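Stop Giving Everyone a T-Shirt

By Damian Leitner

I own 7 T-shirts that I bought and a larger pile that I did not. The larger pile came from road races, a bank opening, two family reunions, a blood drive, a software conference and a hardware store that was going out of business. I wear perhaps three of them, all to paint in or mow the lawn. The rest sit in a drawer that no longer closes right.

My view is that the free T-shirt has had its time. Events should stop handing them out by default, and the people who go to those events should stop expecting one.

I have run the Vulness 10K most years since I moved to Tumton. It is a good race. The course goes out past the old feed mill and back along the river, and the hill comes early enough that you can forget about it. Last year 468 people signed up. Every one of them paid a fee that included a shirt, and when I went back to the sign-up table in the early afternoon there were still boxes of them, mostly in small and extra large. I asked what would happen to the leftovers. The woman at the table said they usually went to a thrift store, and that the thrift store had started to say no.

I don't blame the thrift store. Think about what it is being offered. A shirt with a date on it, a list of sponsors on the back and a drawing of a shoe with wings. It is the wrong size for most people who walk in, and the people it would fit have one already.

The usual defense is that shirts are cheap. They are cheap to the race, when bought by the box. But the price on the invoice leaves most of the cost somewhere else. Cotton takes a lot of water and land. Dyeing takes more water, and that water has to go somewhere afterward. Somebody sews the shoulder seams and sets the collar, and at the price a charity run pays, that person is not getting much of it. Then the shirt is shipped, handed to me with a banana, and put in a drawer.

I think we have lost track of what a T-shirt is. It is a piece of clothing that a person made with their hands and a machine, and a decent one will last for years. My father had a gray one he wore on weekends through most of my childhood. It got thin at the neck before it got thin anywhere else. My mother turned it into dust cloths, and we used those for years too. He had maybe four T-shirts in all. If you had given him a fifth with a bank's name on it he would have worn it until it fell apart, and the bank would have gotten its money's worth.
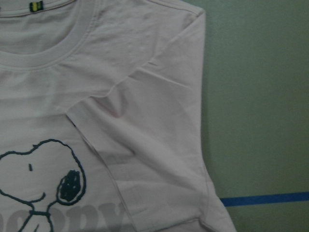
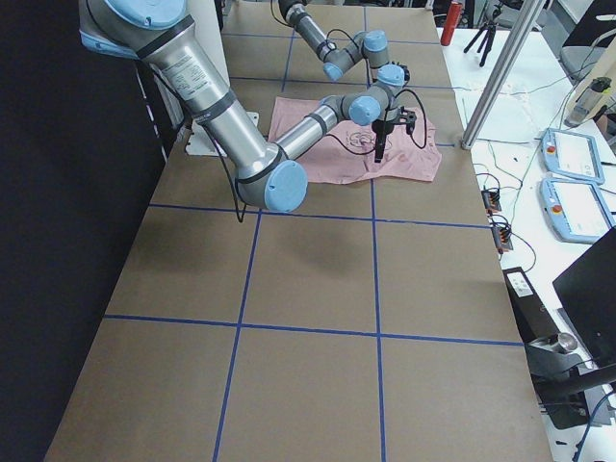 A free shirt does not get that kind of use now, and the reason is plain enough: there are too many of them. When a thing arrives every few weeks without being asked for, you stop looking at it. You don't check whether the seams are straight. You don't learn how it washes. You don't mend it when the hem comes loose, because there is another one under it.

I brought this up with Mwende Mohamedi, who teaches sewing at our library branch two evenings a month. She was kinder about it than I am. She said people get attached to these shirts, and she has made quilts out of them for families, including one for a man whose wife had run the same race every year until she died. She would not want those shirts never to have been made. I took the point. She also told me that for every shirt that ends up in a quilt, people bring her bags of others and ask her to please find something to do with them. Her closet at home is full. She has learned to say no, like the thrift store.

So I am not arguing that no event should ever have a shirt. I am arguing about who gets one and how it gets decided. Right now the shirt is part of the fee. You are asked your size, you are not asked whether you want it, and if there is a box for "no shirt" it often doesn't change the price. That last part bothers me. If a runner can save nothing by turning the shirt down, most will take it. I have done it myself, more than once, while holding the opinion I am writing down here.

The fix is simple. Make the shirt a separate item with its own price. Take orders ahead of time and print what was ordered. The people who want one will pay for it, and since they are paying for it they will have some say in what it is. They may ask for a better fabric. They may ask for fewer logos. They may choose a color they would wear to the grocery store.

The sponsors are the harder problem. A business that gives money to a race wants its name somewhere, and the back of a shirt is where names have gone for as long as I have been running. But ask what a sponsor gets from a shirt in a drawer. I could not name one business from the back of last year's shirt without going to look. (I went to look. There were eleven, and two have closed.) A banner at the finish line gets seen by everyone who crosses it, and by their families, who have been standing there for an hour with nothing else to read. It can be used again. A sponsor could also pay for the water stops or the portable toilets, and I promise that runners would remember the name on a clean toilet with great warmth.

A few races have already gone this way. A half marathon two counties over dropped the shirt and cut the entry fee, and sign-ups held steady. I ran it in January and liked having nothing to carry back to the car. There was some grumbling in the parking lot from people who collect them. I understand collecting. I used to keep every bib number in a shoebox, and a bib takes up a lot less room than a shirt.

Schools and workplaces should think about it too. My nephew's middle school gave out a shirt for field day, one for the fall fundraiser and one for the reading challenge, all in the same school year, to kids who would outgrow them before the next one. My own office ordered shirts for a picnic. They were handed out at the end of the picnic, when everyone was leaving. I am not sure what they were for.

There is a fairness argument on the other side that I take seriously. For some families a free shirt is a shirt, and it gets worn to school. If that is the goal, then let's do it on purpose. Give plain, well-made shirts in sizes that kids wear, with no date and no ad on the back, to the people who could use them. That would cost less than printing one for everybody, and a child would not have to walk around as a billboard for a tire shop.

Sign-up for this year's Vulness race opens soon. I have written to ask for a no-shirt price, and I would ask other runners in Tumton to write too. The address is on the race website, at the bottom of the page with the parking map.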